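4.2 Comparison of finger pads 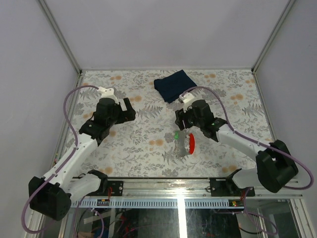
Figure 3. Two-arm cell used for the pad trials, with a folded navy cloth towards the back of the table.

Why were both pads run on the same controller settings? Changing the grip force between pads would have made it impossible to tell which change had caused a difference in the results.

The 2 pad types, Clidden and Nekness, were each given 200 grasps. Firouzeh Mirzaei ran the Clidden set in February and Konrad Tomaszewski ran the other. The closing speed was held at 50 mm/s. The Nekness pads slipped less on cloth but wore faster, and one pair had to be replaced after 135 grasps. We report the grasps before and after that change separately in Table 2.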